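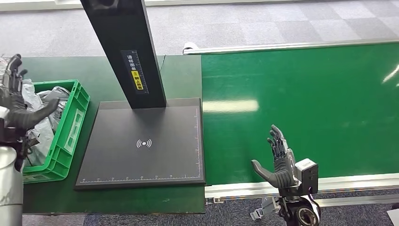 *그림 1. 소포 투입 작업대. 왼쪽부터 상자, 스캔 플레이트, 컨베이어. 기둥 라벨의 문구는 "请将面单朝上放置"(운송장 면을 위로 놓으시오).*

# 자동화 설비 기획 5강: 로봇 값 말고 나머지 값

2019년 9월 17일 / 배포용. 지난 강의의 투자 회수 계산표를 꼭 가져올 것. 계산기는 휴대폰으로 충분하다.

## 1. 견적서를 읽기 전에

설비 예산을 처음 짜는 사람은 예외 없이 가장 비싼 줄부터 본다. 로봇 본체다. 그러고는 그 줄에서 몇 퍼센트를 깎았는지로 회의 시간을 다 쓴다. 그동안 견적서 아래쪽에서는 "부대 설비 일체"라는 여섯 글자가 조용히 살을 찌운다.

그림 1의 작업대로 예산 항목을 뽑아 보자. 손 두 개는 일단 잊는다.

- 작업대와 플라스틱 상자
- 스캔 플레이트와 기둥
- 컨베이어, 측면 레일, 고정 브래킷
- 바닥 마감 (카펫 타일 위에 설비를 올릴 것인지, 걷어낼 것인지)
- 조명 (벨트 표면의 반사를 보고 비전 담당자의 표정을 상상해 볼 것)

다섯째 항목은 거의 모든 초안에서 빠진다. 광택 있는 녹색 벨트에 천장 조명이 길게 비치는 환경이라면 무광 벨트 교체비나 차광판 비용을 예비비가 아닌 본예산에 넣어야 한다. 예비비에 넣으면 워크숍 식대로 쓰인다.

## 2. 대상물이 예산을 정한다

상자 안의 물건은 구겨진 회색과 흰색 비닐봉투다. 각 잡힌 종이 상자였다면 이 과목은 두 주 일찍 끝났을 것이다. 비닐봉투는 모양이 매번 다르고, 서로 겹치고, 일부는 반투명하다. 영업 담당자가 들고 오는 시연용 물건은 대체로 이렇게 생기지 않았다.

따라서 견적 요청서에는 다음을 적는다.

1. 대상물의 실제 표본 50개를 발주처가 제공한다.
2. 표본은 현장에서 무작위로 뽑는다. 공급사가 고르지 않는다.
3. 운송장 면이 아래로 향한 경우의 처리 방법을 공급사가 서면으로 제출한다.
4. 두 개가 함께 집힌 경우를 성공으로 세지 않는다.

3번이 중요하다. "위로 놓으시오"라는 라벨은 글을 읽는 작업자에게는 작업 지시이고, 로봇 프로젝트에서는 별도 개발 항목이다. 라벨 한 장 값으로 해결되던 일이 견적서에서는 독립된 장으로 승격한다.

## 3. 사례: 플로르너(Florner) 물류센터

호비타 오캄포(Jovita Ocampo)가 맡은 건이다. 투입대 16곳을 한꺼번에 바꾸자는 안이 5월에 올라왔고, 공급사 후보는 피칸스(Fikance)와 데볼콤(Devolcombe)이었다.

| 항목 | 피칸스 | 데볼콤 |
|---|---|---|
| 투입대 1곳당 본체 | 3,454만 원 | 별도 협의 |
| 1곳당 통합·설치 | 별도 협의 | 489만 원 |
| 손 교체 부품 | 별도 협의 | 별도 협의 |
| 교육 | 포함 | 포함(교재 별도) |

두 회사는 서로 다른 칸을 비워 두었고, 덕분에 둘 다 자기네가 싸다고 주장할 수 있었다. 첫 보고서는 채워진 숫자끼리 비교해 데볼콤의 압승을 선언했다. 본체 없이 설치만 하면 물론 저렴하다.

오캄포는 보고서를 돌려보내고 빈칸마다 금액 상한을 받아 오게 했다. 그 뒤 16곳 일괄 교체안은 한 곳 시범 운영으로 줄었다. 회의록에는 "단계적 추진"이라고 적혔다.

## 4. 손가락은 소모품인가

회계팀과 가장 오래 다투게 될 질문이다. 다관절 손은 관절과 배선이 많다. 자산으로 올리면 고장 났을 때 수리 품의가 필요하고, 소모품으로 올리면 그 가격의 소모품이 어디 있느냐는 전화를 받는다.

천쥔 쉬(Chun-yin Hsu) 강사의 권고는 이렇다.

- 손과 팔은 견적에서 줄을 나눈다. "로봇 일식"은 받지 않는다.
- 왼손과 오른손의 부품 호환 범위를 확인한다. 예비품을 한쪽만 사 두면 고장은 반대쪽에서 난다.
- 예비 손의 납기를 계약서에 날짜로 쓴다. "신속히"는 날짜가 아니다.
- 손이 빠진 기간의 수작업 인건비도 운영비에 적는다.

집게형이나 흡착식으로도 되는 일인지는 반드시 비교안으로 붙일 것. 손가락이 달린 쪽이 발표 자료에서는 더 멋있는데, 감가상각표에는 멋 항목이 없다.

## 5. 과제

탕(Tang) 양식의 예산표를 써서 그림 1과 같은 투입대 한 곳의 3년 총비용을 작성하시오. 본체, 주변 설비, 통합, 운영, 철거를 각각 분리한다. 철거비를 0원으로 쓴 제출물은 되돌려 보낸다.

금액을 모르는 항목은 모른다고 쓰고, 누구에게 물어볼지 이름이나 부서를 적는다. "시장 조사 예정"은 답으로 치지 않는다. 표는 두 쪽 이내, 글자 크기를 줄여서 두 쪽에 맞춘 경우는 네 쪽으로 간주한다.

다음 시간에는 검수 기준과 잔금 지급 조건을 다룬다. 3절의 표를 다시 쓰니 버리지 말 것.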